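Consolidation loans: read the second page

Hiltia is mailing Latholm households again, this time with a "one easy payment" loan. We are not sold. The sample in the February mailing rolls card balances of $978 and $957 into a single loan, and the monthly payment does drop. So far, so good. Then you get to page 2, where the setup fee lives, along with a term long enough to eat most of the savings.

A lower payment is not a lower debt – ask for the total you will repay, in writing, before you sign anything. If they want an answer within 15 minutes on the phone, hang up.

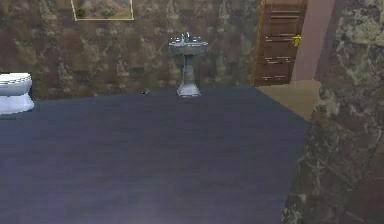
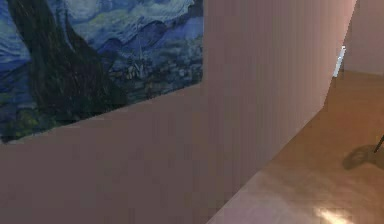

Đinh wrote in to say we were too hard on these loans: the fee was spelled out on the first call, and one due date a month put an end to the late charges.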